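Simulationsräume sauber anlegen: unsere Hausregeln Schritt für Schritt

Stand: 16. Juli 2018

Wer zum ersten Mal einen Raum für die Greifersimulation baut, möchte am liebsten gleich den Arm bewegen. Das kann ich gut verstehen, mir ging es genauso! Trotzdem lohnt es sich, vorher eine gute Stunde in Boden, Wände und Aufsteller zu stecken. In der Bibliothek von Femier liegen inzwischen 1.175 Räume, und die meisten Rückfragen betreffen solche Kleinigkeiten.

Schritt 1: Maßstab festlegen

Gearbeitet wird in Metern, und zwar überall. Bitte auch dann, wenn das Ausgangsmodell in Millimetern geliefert wurde - einmal beim Import umrechnen, danach die Skalierung auf 1 festschreiben. Der Nullpunkt liegt auf der Oberkante des Bodens und nicht irgendwo in der Platte darunter.

Schritt 2: Boden und Wände

Der Boden bekommt eine eigene Kollisionsfläche, die schlicht und eben ist. Maserung, Risse und Fugen gehören in die Textur. Ich habe einmal einen halben Nachmittag nach einem Ruckeln gesucht, das von einer fein ausmodellierten Dielenfuge kam, und wünsche das wirklich keinem. Sockelleisten dürfen sichtbar vorstehen, ihre Kollisionsform schließt aber bündig mit der Wand ab, solange die Aufgabe nicht ausdrücklich an der Leiste stattfindet.

Schritt 3: Aufsteller, Pfosten, Tafeln

Freistehende Teile werden als feste Hindernisse angemeldet. Für schmale Pfosten nehmen wir eine Kapsel, für Tafeln einen flachen Quader. Zwischen Hindernis und geplanter Bahn bleiben mindestens 14 Zentimeter frei, gemessen an der äußersten Stelle des Greifers bei geöffneten Fingern. Das wird gern vergessen, weil man beim Einrichten meist mit geschlossenen Fingern herumfährt.

Schritt 4: Licht

Drei Lichtstimmungen pro Raum sind Pflicht: gedämpft, normal und sehr hell. Bei der hellen Variante darf der Boden ruhig etwas ausbleichen, denn in einer echten Halle kommt das ja auch vor. Die Werte stehen in der Datei Vumside, bitte dort eintragen und nicht direkt in der Szene ändern.

Schritt 5: Probelauf

Jeder Raum läuft mehr als 400 Durchgänge in Botha, bevor er freigegeben wird. Schauen Sie sich dabei die Bilder der Greiferkamera an, auch wenn das Protokoll grün ist. Ein Finger, der in der Wand steckt, fällt dem Auge sofort auf, dem Protokoll leider nicht immer.

Schritt 6: Freigabe

Die Freigabe erfolgt über Fanex, mit Versionsnummer und einem kurzen Satz zu jeder Änderung. Ältere Räume ohne diesen Satz werden bis Oktober nachgetragen. Wer dabei auf einen Raum mit falschem Nullpunkt stößt, legt bitte eine neue Version an und lässt die alte stehen, damit frühere Läufe nachvollziehbar bleiben. 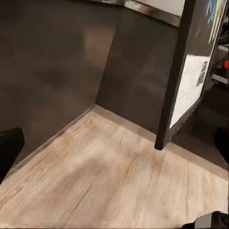

Die neue Version beginnt dann wieder bei Schritt 5, also mit einem vollständigen Probelauf - auch wenn nur der Nullpunkt verschoben wurde.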